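# How to Pack a Snack Box

A snack box is a small box of treats that you give to someone or take on a trip. It looks simple, but there are a few things to know about packing one so the food gets there in good shape.

## Why food comes in wrappers

Air makes some foods go stale. Bread left on a plate gets hard. Crackers do the opposite: they pull water out of the air and go soft. A wrapper slows both of these down.

Wrappers also keep out dust, ants and fingers. And they give the maker a place to print things, such as what is in the food and the date to eat it by. If you or a friend has an allergy, ask a grown-up to read that part with you before anything goes in the box.

## What kind of box?

A shoebox lid is too shallow and a shoebox is often too deep. You want sides a little taller than your biggest snack. Cardboard is a good choice because it is light and stiff — and when you are done with it, you can flatten it and recycle it if it is clean.

The box doesn't need to hold a lot. A box with 6 or 7 small things in it is plenty for one person.

## What goes in first

1. Put heavy, hard things on the bottom.
2. Stand or lay long things along a side.
3. Put soft things where nothing will press on them.
4. Fill the gaps with small packets.

Soft bread squashes easily. The bag it comes in has some air inside, and the air works like a pillow, but only a weak one. A jar of jam will win every time.

Lollipops are an odd shape. The candy end is heavy and the stick is thin, so they roll and tip. Hjørdis Backlund, who packs boxes for the Nygård library picnic each March, lays hers flat and points the sticks all the same way. 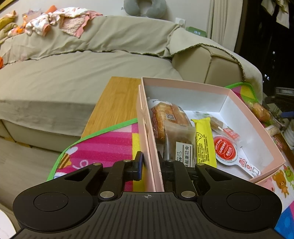 Mixing different kinds of snacks makes a box more fun to open. Try to have something bready, something sweet and something you have not tasted before. A pink box with white inside shows off the colors well, and a yellow wrapper with a cartoon cheese wedge on it is easy to spot. Labels can be in any language. Two of the snacks in this box have Chinese writing on them, and you can look for the same characters on other packets at the store.

## Before you close it

Tilt the box gently. If things slide, add a folded napkin. Keep chocolate out of the sun, and don't leave the box in a hot car.

Write the person's name on the lid, or on a piece of paper if your box has no lid.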